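Sunday, after supper

Spent the whole afternoon on the budget and I'm still buzzing, so I'm writing this down before I lose track of what I decided. The money is 880 for the quarter, which sounded like a lot until I opened the Isiveo catalog and started putting things in the cart. I had it over the limit in six minutes! Then I took everything out and started again with a pencil, which is how I should have begun.

What we need, in the order I'd buy it if the money came in one bill at a time: a second set of fingers for the gripper, a spare cable for the wrist camera, a proper clamp for the base, and more things to pick up. I keep moving that last one up the list. Hajnalka Szénási thinks it belongs at the top and she may be right. She says an arm with nothing new to grab is a very expensive lamp (I laughed, then moved the clamp down).

I called Ballano about the fingers. The man there was so helpful, he stayed on the line while I went and read the numbers off the bracket twice, and he says the softer tips fit our mount without an adapter. That saves us buying the adapter, obviously, but it also means one less part to come loose, and I have been on my knees hunting for that little screw more often than I want to write here. He'll send the quote tomorrow. If it comes in where he hinted, I can get two sets and keep one in the drawer. 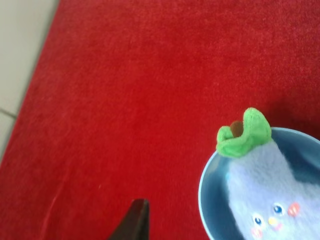
The clamp is the harder one. Barta has a cast one that I love, heavy and plain, and it would outlive all of us. Tralholm has one that costs much less and folds flat. I went back and forth on it all through coffee. We move the arm so often that folding flat would be a real pleasure, but I've read a few complaints about the hinge, and I don't want to be buying a second clamp in March. Left it with a question mark in the margin and a note to ask Hajnalka if she still has the old one from the other lab. If she does, the question goes away and I've got money for toys.

And I do want money for toys! Plush is what I'm keenest on right now. A block is the same from every side and you know where you are with it, but a soft thing gives when you squeeze it, and a stem or a cap sticks out where you didn't plan for one. I could happily spend a whole week on nothing else. I've put down nine more soft pieces, different sizes, plus bowls, a couple of them deeper than I'd normally choose. The bowls are cheap enough that I stopped adding them up.

Still not sure about the cable. The one we have works fine. It's the kind of thing I resent paying for and then am so glad of at ten at night. It stays on the list, at the bottom, in pencil.

Things for tomorrow: wait for Ballano, email Hajnalka about the clamp, ask Isiveo if shipping is one charge or by the box. Also find out if unspent money carries over. I never asked, and it changes everything about the clamp.

Tea's gone cold. I want to go through the plush page one more time before bed.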